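The bystander module

Posted 26/06/2019

My employer bought a bystander intervention course this spring and I have now taken it, both parts, with the certificate to prove it. The company that sells it is called Sallard. I went in grumpy and came out only a little less so.

I should say where I'm coming from. I spent six years answering phones on a crisis line at Asholm, before it lost its funding and got folded into a bigger agency. I'm in favor of prevention. I would like there to be a lot more of it. What I don't trust is prevention that arrives as a login and a deadline.
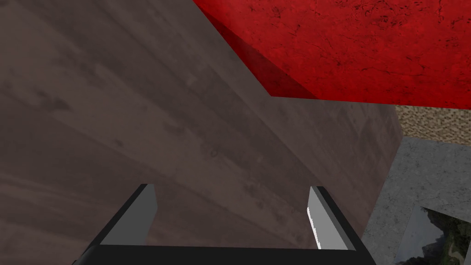 The first part is the usual thing. You learn that harassment happens, that it's bad, and that most people who see it don't step in. Then you get a story about a coworker at an off-site dinner and four buttons to pick from. One button is so obviously wrong that I can't believe anyone has ever pressed it. I pressed it, to see. A gentle chime, and I was invited to think again.

My trouble with the buttons is that they skip the hard part. In my experience people can tell you what they should do. What stops them is that the person being creepy signs off on their hours, or is their friend's husband, or is funny and well liked and will be hurt if you say something. None of that fits on a button, and the course doesn't try.

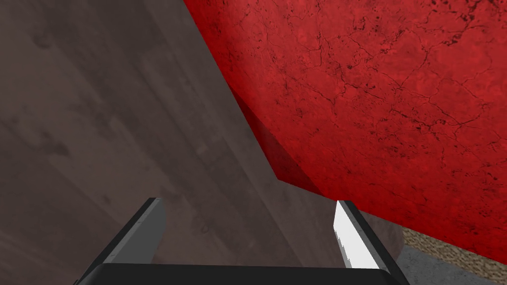
Robot gripper, fingers open. Computer rendering.

Part two was better, I'll give it that. It had a section on checking in with someone afterward, with real sentences you could say out loud. "Do you want company?" is a good sentence. I used it on the phones for years. If they'd cut everything else and made us practice that one in pairs for an hour, I'd have no post to write.

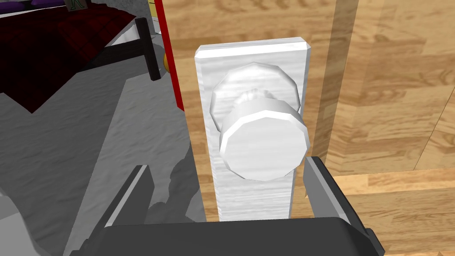

Then there's the evidence page. Sallard says 47 percent of people who took the course felt "more confident" about stepping in. Felt, the same afternoon, on a survey they had to fill out to get the certificate. I wrote to ask whether anybody had gone back in August, say, or a year on, to find out if those people had done anything differently. I got a nice reply with the same number in it.

A friend who works at Asamoah tells me they dropped their online course and now do small groups on paid time, with someone in the room who knows the subject. It costs more. I haven't seen their results either, so I'm not going to hold it up as the answer.
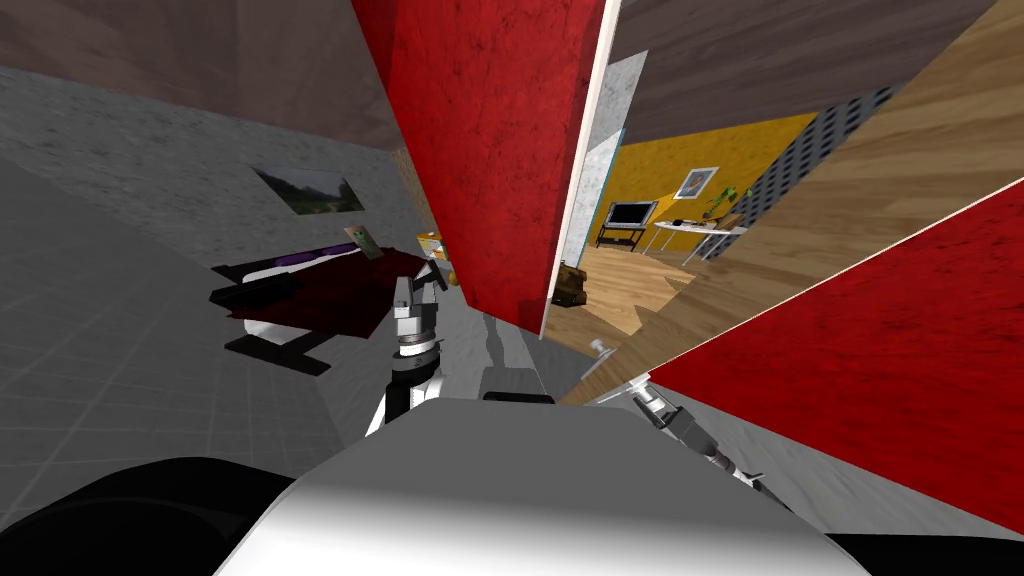
Simulated house interior, with a white robot in the foreground.

HR would like our feedback by the end of the month. Mine is two pages long and mostly asks who people are supposed to tell when the problem is their own manager, a question the course handles with a link to the handbook. The link goes to the parking policy. I've reported that too.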